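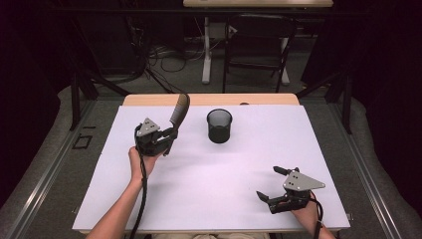
Rurkis Open Day recordings: read me first

Hello, and thank you for downloading this! The folder holds everything we recorded at the Kekgate open day in February, when we let visitors sit down at the table, pick up the two hand-held grippers and try tidying a hair brush into a black mesh cup (harder than it sounds, and a lot more fun).

What you get

There are 832 recordings in 6 folders, one folder for each session of the day. Each recording is one try, start to finish, with left and right gripper data saved in separate files. Please keep the pairs together when you copy them, as the file names only make sense side by side.

Things to know

Most visitors had never held a gripper before, so expect pauses, fumbles and a good deal of changing hands. We left all of that in on purpose! Folder 2 has no sound. The tries marked "demo" are by Mawar Goh, who ran the table and talked people through it very patiently.

Using it

Teaching and research are both fine. Please credit the Rurkis open day, and do write to Mawar if a file won't open.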